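# Disabled Controls Should Say Why They Are Disabled

Most interface toolkits offer a simple property that makes a button, a field or a menu item unavailable. Setting it takes one line of code. The control turns gray, ignores the pointer and, in many toolkits, drops out of the tab order. The developer has prevented an invalid action, and the matter is usually considered closed.

It is the position of this essay that the matter should stay open until the person using the form can find out what is missing. A disabled control carries a message, and the message is incomplete. It tells the user that an action exists and cannot be taken. It gives no account of the condition that would make the action possible.

The practice has a respectable history. Early style guides recommended graying out menu items so that commands kept a stable position, and for menus the advice was sound. A person who opens an Edit menu with nothing on the clipboard understands why Paste is unavailable. The reason is close at hand and the number of possible reasons is small. The trouble began when the same convention was carried over to long forms, where a single Submit button may depend on a dozen fields, two of them on a panel that has been collapsed.

At Gisine, a records application used in several regional offices, the main entry form was built in just this way. The Save button remained disabled until every rule had been satisfied. When the support desk reviewed its requests for the year ending in May, it found 2841 tickets concerning that form, of which more than 1250 reported that the button was "broken" or "frozen." The button was working as written. The staff who filed those tickets had left a date in the wrong format, or had skipped a field whose label did not mark it as required, and the form had given them no means of learning this. 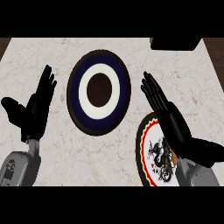
Users of the Jumier component library have taken the opposite view, and their objection deserves a fair statement. Van Loon wrote in response to an earlier draft of these remarks that an enabled button which then refuses to act is a worse offense than a gray one, and that users feel tricked when they press something that looks ready and receive a list of errors. Van Loon added that in applications where a click may start a payment or a shipment, the disabled state is the last line of defense against an accidental submission.

The first part of that objection is a matter of how the errors are presented. If pressing Save moves the focus to the first field in need of attention, and if the message beside that field states plainly what is expected, the user has been helped. A block of red text at the top of a page, far from the fields it describes, does earn the complaint.

The second part rests on a mistaken view of where protection belongs. A disabled button is a courtesy of the view layer. It can be bypassed by a keyboard shortcut bound to the same command, by a script, or by a second window in which the state has not been refreshed. Any rule that guards a payment must be enforced in the command itself and again on the server. Once that has been done, the gray button protects very little.

There is also the question of access. A control removed from the tab order may never be announced by a screen reader as the user moves through the form by keyboard. The person reaches the last field, presses Tab and arrives at the page footer, with no sign that a Save button was ever there. Low-contrast gray text presents a similar problem to readers with reduced vision. Accessibility rules commonly exempt inactive controls from contrast requirements, and that exemption has been read too often as permission.

None of this calls for abolishing the disabled state. It remains suitable in three cases: while a request is in progress and a second click would duplicate it, where the reason is evident from the control's immediate surroundings, and where the user lacks the rights to perform the action. In the last case the control should remain focusable and carry a short explanation, such as the name of the role that is required.

The Lorkik project has adopted a rule along these lines. Any control that can be disabled by more than one condition must expose a reason as text, and the reason must be reachable by keyboard. Code review rejects a change that omits it. The rule added 7 strings to the first module in which it was applied — a modest cost, and one that also obliged the developers to write down conditions that had existed only as nested Boolean expressions. Two of those conditions contradicted each other and had to be settled before the module could ship.

Toolkit vendors could make this easier. A property that disables a control might accept a reason beside its true or false value, and the default template might display that reason on hover and on focus. Until such support is common, application teams will need to supply it themselves, beginning with the longest forms and the buttons at the bottom of them.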